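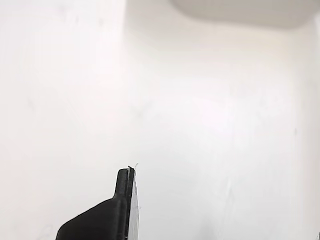
## 4.2 毛边与白色内壁：对“边缘完整度”指标的质疑

**图 3** 白色围合空间内竖立的薄片状白色材料。上端可见细小而参差的毛边，右缘略有不规则，并带浅灰色阴影。

Plimow 分级法把薄片材料的边缘分为 5 级，依据是近距离图像中纤维外露的程度。该方法在纸品检验中流传较广，操作也确实简便，但我们对其中一个前提始终有保留：它假定观察者能够把边缘与背景分开。图 3 所涉及的情况恰好使这一假定难以成立。薄片为白色，背后的表面同样为白色，区分两者的主要线索只剩右缘的一点灰影和轮廓上的轻微起伏。仅凭这些线索判定等级，我们认为过于乐观。

先看上端。毛边细丝受光后较为明显，高出旁边黑色尖端少许。按 Plimow 的文字定义，出现外露纤维即不得评为最高级，这一点争议不大。问题在于下一步。定义要求估计毛边占整条边缘的比例，而薄片在图中几乎以侧面示人，能看到的只是一条狭长的浅色竖带，整条上缘的走向无从得知。把侧面所见的一小段推广到全边，等于默认撕裂或磨损沿边缘均匀分布。原方法没有为这一默认提供任何依据。

材料本身也不宜说得太死。从外观看，它可能是纸，也可能是较薄的塑料卡片。外露的细丝使人倾向于前者，但某些带覆层的卡片在切口处同样会起毛，单凭图像不足以排除。Grallent 编码表要求在登记等级之前先填写材质，我们在试用中发现，编码者往往先看到毛边，便顺手填“纸”，随后又以“纸”为由解释毛边。两栏数据由此不再独立，后续的相关分析也就失去了意义。本文因此将图 3 的材质一栏记为“未定”。

其次是照明。图中左侧背景最亮，接近纯白，略有过曝，表面只余极淡的斑痕和影子；靠近上方有一道不明显的竖缝，竖缝以右的表面稍灰，并略带偏粉的暖色。此处似为箱体内部，也可能是房间的一角。无论是哪一种，明暗都是不均匀的。Todorova 流程建议以全图平均亮度作归一化，我们看不出这样做有何益处：过曝区域的细节已经丢失，归一化只会改变数值，不会把细节找回来。较暗一侧的浅灰渐变反而可能被拉开，进而被误读为薄片表面的折痕。

我们用 Cismont 图集作了一次粗略的核对。图集共 866 幅，由 9 名编码者按同一份说明独立评级。深色背景的图像上，意见大体集中；白色背景的图像上，意见明显分散，争议多半落在相邻的 2 级之间。需要说明的是，图集的背景颜色并非随机分配，白色背景一组的薄片也普遍更薄，所以这一差异究竟来自背景还是来自厚度，目前无法拆开。有读者或许会把它当作支持本文观点的证据，我们自己不敢这样用。

较稳妥的处理是降低指标的分辨率。对白色背景下的白色薄片，只登记“有毛边”或“未见毛边”，不作分级；侧面图像另行标注，不与正面图像合并统计。按此规则，图 3 记为“有毛边，侧面，材质未定”。这样得到的数据显然较为贫乏，也无法与按 5 级制发表的旧结果直接比较。至于旧结果中有多少白色背景样本，已有文献大多没有报告，下一节只能就注明了背景的部分展开讨论。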